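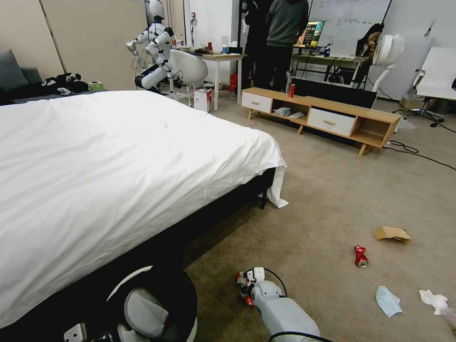 Slide 1. Litter pickup in the bedroom test area, red can in the right gripper.

Speaker notes: House rules for home robot trials
Renji Shibata, Kallusow

Open with the slide up and give people a few seconds to look at it. Then say what the talk covers: the rules we work by when an arm is live in a furnished room. They started as one page taped to a door at Clastham. The Drenesport site uses the same text now.

Rule one, the floor. Litter that belongs to the task is written on the run sheet before power goes on. Cans, cardboard, tissue, a face mask, whatever it is. If an item is on the carpet and not on the sheet, the run does not start. Point to the cardboard and the second can.

Rule two, cables. Point to the right side of the slide, black cables on the carpet. Our written rule is that a cable on the floor gets taped or routed along a wall before the base is allowed to drive. Arm-only work is allowed with cables down. Expect a question on this. The answer is that the drive enable is a separate key and the operator signs for it.

Rule three, people. Point to the back of the room. People can be in the room during a run. They stay outside the reach of both arms, and one named person holds the stop. That person does no other job. No phone, no laptop.

Rule four, speed and force. With anyone in the room, tool speed is capped at 200 mm per second. The Tanoli controller logs every time the cap is hit. Go slow here, last time people wrote down the wrong unit.

Rule five, soft things. Sheets and clothing catch in fingers and joints. Note the corner of the sheet on the floor by the bed. Tuck it or list it, same as rule one.

Numbers slide. 252 runs logged under the current rules, 14 stopped by hand. Most of the stops were for cloth or cable. Do not compare with the older logs, the form was different.

Reporting. Every stop gets a line on the sheet before the next run, even if the operator thinks it was a false alarm. Initials and time.

Skip the checklist slide if we are past 3:40. Handouts are by the door. Questions.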